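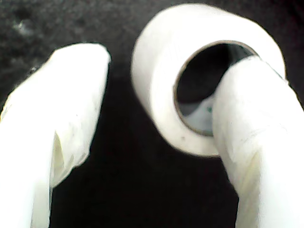
Home | Notebook | Rigs | Parts list | People | Search

June 22, 2022 - Halgate bench, grasp collection

Picked up from Hye-jin's page. The target for this batch is 2000 grasps on small household things, and we stand at 509 that I would defend to anyone. The count on the wall says more. The count on the wall includes everything the logger closed without an error, and closing without an error is a low bar.

Objects today: tape roll, printed cylinder, then whatever is left in the Bidthorpe crate if there's time. (There wasn't.)

Tape roll first. I dislike it as a training object and I'll say why again. With one finger through the hole and the other standing off to the side, the roll can come up perfectly well, and the logger scores it as a grasp. Is it a grasp? The label file has one column for "lifted" and no column for how. Jin-sol says the policy will sort out hooking and pinching by itself given enough of each. Maybe. I asked how much is enough and got a shrug and the number 2000 again.

White roll, white fingers, dark backdrop. The exposure Kyung-hwa set in the spring was for darker objects, and the whites go soft at the edges. If the model learns to find the roll by looking for the brightest blob, it will find its own fingers half the time. I'd like someone to run the Miranda segmenter on a handful of these before we collect any more. I'd bet lunch it merges finger and roll.

Changed over to the cylinder after the break.

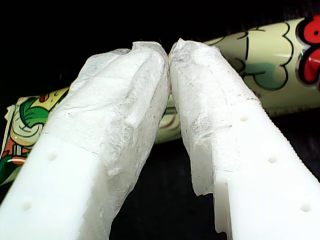

The wrapping is my real complaint. We put it on for grip, it creases, the edge lifts, it picks up fibers and gray marks, and nobody writes down when it was last changed. So the fingers at grasp 1 and the fingers at grasp 509 are different tools, and the dataset treats them as one. Bríd tells me Viltcombe never bothered logging it and their numbers were fine. I have read the Viltcombe numbers. They tested on the same fingers they trained on, in the same week, so of course they were fine.

Also the printed side of the cylinder. All that cartoon artwork gives the network plenty to hang on to, and it will do nicely on this one object. Put a plain one down and then we'll talk.

Rejected 91 episodes from the earlier sessions while waiting on the controller restart. Mostly fingers closing beside the object, a few where the teleop lagged and Gillespie overcorrected (he says it was the cable - could be). I kept the overcorrections in a separate folder because Jin-sol wants recoveries. Fine, but they are not going in the main set under "success".

To do:
- add a contact column: hook / pinch / unsure. Kyung-hwa has the schema.
- date and initials on the log sheet every time the wrapping is replaced
- 8 repeats of the cylinder on fresh wrapping, same start poses, compare slip against the old
- drop exposure one step, retake the tape roll set
- ask Hye-jin whether the July demo needs the tape roll at all

If the 8 repeats show no difference I'll stop going on about the wrapping. Held-out objects before anyone quotes a success rate outside this room, please.

Left the controller on, Bríd wants it for the calibration run.

Print this page | E-mail this page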